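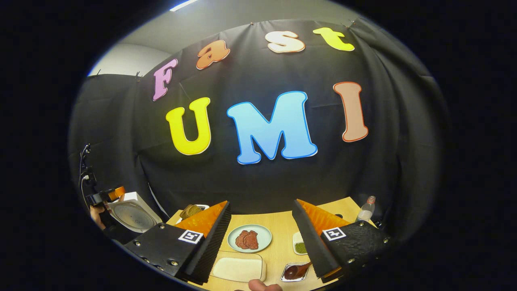
Wemance blackout curtain, black, the wide one - review after one school play, two birthday parties and a craft fair

4 out of 5

Posted 5/8/22

Bought this in February to use as a backdrop, not for a window. So if you want to know how it does keeping the sun out of a bedroom, sorry, wrong review. I hang it behind a table and stick big letters on it. That's the whole job.

Before this I had a bedsheet. Dyed it myself. Looked gray under any real light and you could see the wall through it. Enough said.

The color first. Black is properly black. Overhead strip lights are the worst thing for cheap dark fabric, they turn it brown or kind of purple, and this one holds up. Bright letters pop like crazy on it. Pink, yellow, orange, light blue, all good. Cream too, which I was worried about. Pale letters with a colored outline look best in my opinion, the outline gives them an edge from across the room.

Wrinkles. Yes. It comes folded in a tight little square and those folds do NOT drop out overnight like the packet says. I steamed it, low, from the back. Better. Still get soft folds and some creasing down the sides where it bunches. From a few steps back it reads as curtain, fine. If you want dead flat you need a frame and you need to stretch it, or buy paper.

Hanging. No clips in the packet, so budget for those. I use the little Tello ones, a pack was 2 dollars at the hardware store near me. Put more than you think along the top, otherwise it sags between them and your top line of letters goes wavy. Ask me how I know.

Letters. This is what most people asked me about after the fair so here goes
- Cardstock cutouts, rounded fat shapes. Skinny letters look lost.
- White border on the darker colors. Cut the border a finger wider than the letter and glue the letter on top.
- Two lines. Small word on top in an arc, big word underneath straight.
- Lay it all out on the floor first!! Arcs are hard to eyeball when you're standing on a chair.
- Double sided fabric tape, not glue dots. Glue dots let go in a warm room, I lost an R halfway thru a party.

The tape came off the fabric clean both times I used the mild kind. The stronger Zullalis tape left a shiny patch, which a damp cloth mostly fixed. Mostly. Test a corner.

Fluff. Black shows everything. Cat hair, glitter, bits of white paper from cutting. Keep a lint roller next to it. I'm on my third.

Weight is decent, it doesnt blow about when somebody opens a door. Folded up it goes in a tote with the letters in a flat folder on top. I now roll it around a cardboard tube instead, fewer creases, wish I'd started that way.

Washed once, cold, hung to dry. No shrinking that I noticed. Hem came loose at one corner, maybe a hand's width, took five minutes with a needle. For the price I'd have liked a better hem and that's the star gone.

Compared to the Husach one my sister has - hers is thicker and hangs nicer but it's shiny, and shiny is no good once people start taking photos. Glare all over. Hers also cost a good bit more. I'd take mine.

A light wood table in front looks great with it btw. Skip the tablecloth. I tried a black one and everything just turned into one dark blob.

Would buy again, probably a second one for the longer wall.

Firouzeh Khosravi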